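How to Clean and Reshape Artificial Sunflowers (Desk Size)

Posted November 25, 2020

Quick one today. Fake sunflowers get gross faster than roses or tulips, that fuzzy middle grabs every bit of lint in the room. Takes 14 minutes a stem if you don't stop to answer email.

What you need

Soft makeup brush, a big one
Hair dryer with a cool setting
Bowl of lukewarm water, one drop dish soap
Old white T-shirt cut in squares
Lint roller sheet or masking tape
Fabric steamer, or a kettle if you're careful

Skip the canned air. It pushes dust down between the petals and you'll never get it out.

Step 1. Take it out of the pot

Don't clean it in place. You'll just get dust all over the desk and then you're cleaning the desk too. Lay it on a towel. If the stem is stuck in foam, twist while you pull. Straight up and the foam comes with it.

Step 2. Dry dust first

Always dry first. Water on dusty fabric makes gray mud, and on yellow it shows. Hair dryer on cool, low, pointed from the back of the flower so the dust blows off the front. Then the brush. Start near the center and sweep out to the tips, one petal at a time. Hold the petal flat with a finger underneath.

Step 3. The center

This is the slow part. Brown centers hide dirt so you think its fine, then you press tape on it and wow. Dab, don't rub. Rubbing pulls the fibers loose and you get a bald spot. Fresh tape every few dabs. Keep the center dry the whole time, the glue under there may let go if it soaks.

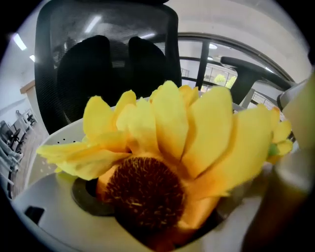 Step 4. Spot wash the petals

Test one petal on the back first. Wipe with a damp square, wait, look at the cloth. Yellow on the cloth means stop, that dye isn't fast, stick to dry cleaning. No color? Go ahead. Dip, squeeze almost dry, wipe from base to tip. The orange part near the base bleeds before the tips do, so test there.

Blot with a dry square. Let it sit overnight, face up, not on a heater.

Step 5. Get the creases right

Light creases are good. Real petals have them. What you want gone is the hard fold from the shipping box. Steam from a hand's length away, a couple seconds, then curl the petal around your finger and hold till it cools. Pull a few forward and a few back. All of them flat and even looks like a pinwheel.

Step 6. Back in the pot

Tilt the head a little. Dead straight up looks fake from across teh room. Bend the stem low down, near the pot, and use two hands. Bending right under the head can crack the plastic.

If you keep yours near an office chair, check the armrest clears the petals when you swing around. Bent petals come back with steam, ripped ones don't.

How often

Dry dust once a month. Full wash once a year, I do mine in April when the windows are open.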